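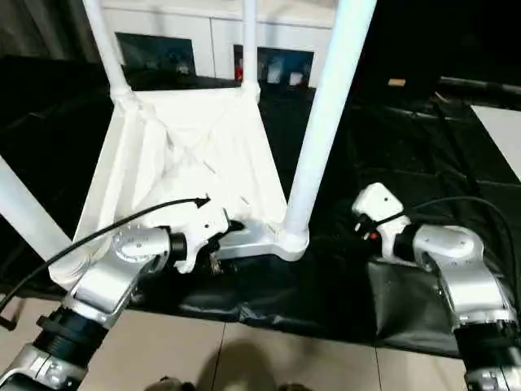 3. Materials and coding

3.1 Intake records

The records were drawn from the household goods counter at Dillthorpe, where donated items are logged before being priced, repaired or sent for recycling. Entries made before February were left out, as the older form had no field for material. The remaining set held 1,231 entries. Each gave a short name for the item, its main colour, the material as judged by the person at the counter, and a free note of up to 300 characters. Prices were removed before the records were passed to us.

Entries were copied by hand into the Marberg coding sheet (Kirkegaard and Skov) and spelling was made uniform. Duplicate names were kept where the notes differed. Sets sold as one lot, such as a lamp with its shade, were treated as a single item and coded by the part named first.

3.2 Material classes

Five classes were used: metal, wood, plastic, fabric, and glass or ceramic. A coder could assign one class or, where the note supported it, two. Of the full set, 698 entries received one class only. The rest received two classes or were marked unresolved.

Most disagreement arose over matte, slightly translucent surfaces. Words such as "frosted", "soft" and "cloudy" appear in notes on both plastic and fabric goods, and colour gave little help - pale blue and white were common in both. Figure 2 illustrates the difficulty: from the surface alone, a coder could defend either fabric or frosted plastic, and the shiny rim could be entered as metal or glass. Under our rules the body of an item decides the first class and any rim, foot or fastening decides the second. Where the body itself could not be settled, the entry was marked unresolved, however clear the fittings might be.

Figure 2. Pale blue cylindrical item with a silvery-grey rim at its lower end.
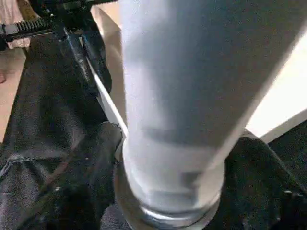

3.3 Agreement between coders

Two coders (Jafri and Hedegaard) worked separately on a shared sample of 50 entries before the main coding began. Differences were discussed with a third coder (Kragh), who had not seen the first two sheets. The wording of the fabric class was then changed to include stretched panels and sleeves, and the sample was coded again under the new wording. Sample entries were kept in the final set with their second codes - the first codes were stored but not used in the analysis in Section 4.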